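Teaching Two Arms to Sort Flowers: Our Final Project Report

Section 1: What we were trying to do

So the pitch we gave back in September was pretty simple. Take a two-armed robot, a pile of fake roses and hydrangeas, and teach it to tidy them up by showing it how. No code that says "go to this spot and close the gripper." A person drives the arms by remote control, the computer records everything, and later a model tries to copy what the person did. I'm Sevim Işık and I did most of the driving, so this report leans heavily on that side of things. My partner's half (the training code) is in the second report.

We picked flowers because everything else in the lab was a block or a cup, and we were sick of blocks and cups. Flowers are annoying in a good way! The stem is skinny, the bloom is wide, and the leaves stick out wherever they feel like it. If you grab a rose by the head, the stem swings around and sweeps its neighbors across the table. I did that a lot in the first week.

The rule for each episode was the same. Flowers start scattered on the table, each arm picks from its own side, and the flowers go in the trays at the two edges. Loose leaves go last, if there's time.
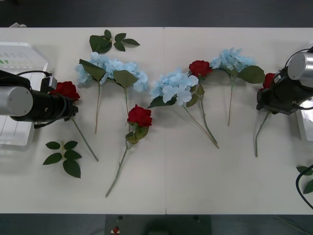 Setting up between episodes took longer than I ever would have guessed. At first I just tossed everything down, but I noticed I was tossing it down the same way every time (blooms up top, stems toward me). My partner caught it when she plotted the grab points and they all landed in one little band. After that we pulled layout cards out of a bag, which felt silly but worked. The cards only told us which part of the table each flower went in, and we still chose the angle ourselves, so I'm sure some of my habits are baked in there anyway.

Section 2: Driving the arms

You hold a small leader arm in each hand and the big ones follow. We called the recording program Carkinora, after a typo in our first folder name that stuck. It saves the joint positions and all the camera views together, and it has one key for "keep" and one for "throw away," right next to each other. Yes, I hit the wrong one. More than once. If you take this project over, please move those keys first.

The hardest thing to learn was not using my own eyes. Standing by the table I could lean over and see exactly where a stem was, but the model can't lean. So for the second batch I made myself drive from the screen, mostly off the wrist views. It was awful for a day or two and then it kind of clicked. You stop thinking about the table as a whole and just think about what's between the fingers.
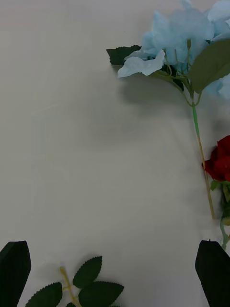

Depth is what gets you from up close. A stem lying flat and a stem propped up a bit on its own bloom look almost alike until you're right on top of it, and I pinched a lot of plain air before I started using the shadows. A soft, spread-out shadow means there's space under there. A thin line hugging the stem means go lower. I wrote that on a sticky note and kept it on the monitor, and my partner's first drives were way better than mine had been because of it.

Leaves were the other headache. They're thin, they lie nearly flat, and the fingers tend to push them along instead of getting around them. What worked best was going for the stem part of the sprig and closing slowly. What worked worst was chasing one toward the edge of the table. Just back off and come in again from a new angle!

Section 3: Using both arms

We argued about this part. Dimitriou, the grad student who ran our lab hours, wanted us to record one arm at a time and keep the other one parked. I wanted both moving, because that was the fun part and because it looked so much quicker. We ended up doing some of each, which gave us something to compare.

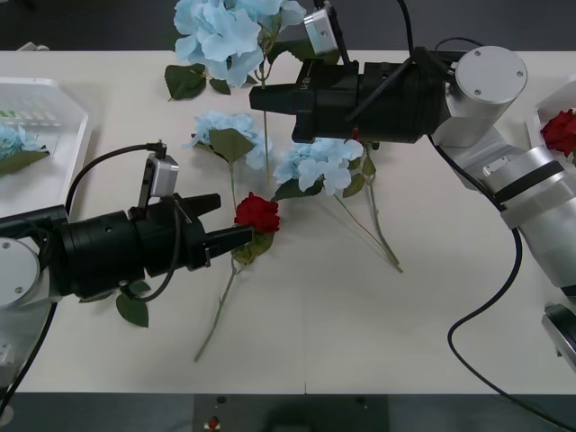 With both arms over the middle of the table you really have to plan ahead. My brain wanted my hands to mirror each other, so if the left one reached in, the right one did too, even when there was nothing over there to get. The cables were another thing to watch. They need slack to follow the wrist around, but that slack has to go someplace, and I learned to turn the wrist back the way it came before heading to the tray.

The fix for the crowding was a "who goes first" rule. Whichever arm is closer to its flower gets to finish its grab, and the other one waits outside the pile. It made my episodes slower and a whole lot cleaner, and it gave the model a pattern it could pick up on.

Section 4: How it went

We recorded 286 episodes altogether and threw out 56 of them, mostly for dropped flowers or me hitting the wrong key. The trained model got 40 test runs on layouts it hadn't seen. It was good at roses, so-so at hydrangeas, and bad at leaves, which is also a fair summary of my driving. One thing I loved was that it copied my little pause before closing the fingers. I didn't know I had a pause until I watched the robot do it.

It also copied my bad stuff. When it missed a stem it would sometimes shove the flower sideways before trying again, and I know exactly where it got that.

If I had another month I'd record more recoveries on purpose, where you start from a bad grab and fix it. Almost all of our kept episodes are clean ones, so the model has hardly seen what to do after a mistake. I'd also get a third person driving so it isn't all my habits and my partner's.

The kept episodes and the layout cards are in the project cabinet, bottom shelf, and the sticky note is taped inside the lid of the card box. Report turned in 5/31/24.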